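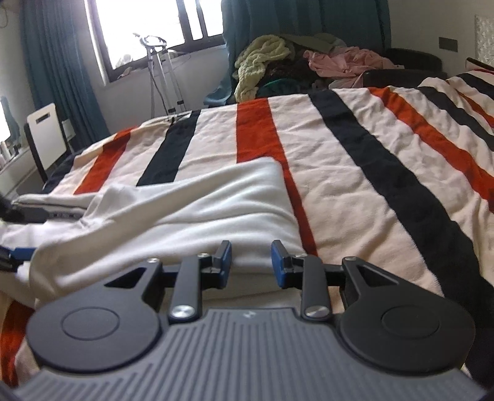

Figure 3. The hand-held unit over a bed, jaws open, holding nothing. View from the wrist camera.

4.2 Bedding and clothing tasks

The kit reviewed in this section is the Sovell hand-held gripper, sold as a package with a wrist camera, a charging dock, and a recording program called Gelline. We bought two kits at list price. The supplier had no part in the tests and did not see the results before submission.

Figure 3 shows the unit in a bedroom used for the cloth tasks. Both fingers carry a flat blue pad and are driven through a pair of black linkage arms. The wide lens keeps the fingers and much of the room in view at the same time. This helps when the recordings are lined up later, but straight edges bend, and the stripes on the blanket were useful to us as a quick check on the lens correction. Strong daylight from the window washes out part of the picture. Gelline has an exposure lock, and we left it off for the first round because the manual recommends automatic exposure.

Operators carried out two tasks. In the first, they took hold of a sheet at a fold and drew it toward the head of the bed. In the second, they picked single garments from a heap and placed them on the blanket. Each of the 18 operators had one practice session and then recorded both tasks in homes they had not visited before. The full set holds 1916 recordings, of which 37 were dropped for lost tracking.

Most lost tracking came when the gripper was held low over plain white cloth. The tracker needs texture, and a bunched sheet offers little of it once it fills the lower half of the view. Patterned blankets caused no trouble. Operators who started each recording with a slow sweep of the room had fewer failures, and we added the sweep to our written instructions in July.

The pads grip cotton and fleece well. Thin knits were harder. When the jaws closed on a single layer, the cloth tended to slide out at the lower corner of the pad, and operators learned to push down slightly before closing. Doaa Salem, who trained the operators, also noted that people with small hands tired sooner on the cloth tasks than on the kitchen tasks in Section 4.1. The handle comes in one size.

We compared the pads with the softer set made by Saarela, which fits the same brackets. The softer pads held knits better but picked up lint and had to be wiped between recordings. For the policies trained in Section 5 we used only recordings made with the original pads. Results for the Dukivholm homes are reported separately, as those rooms were recorded with the exposure lock on.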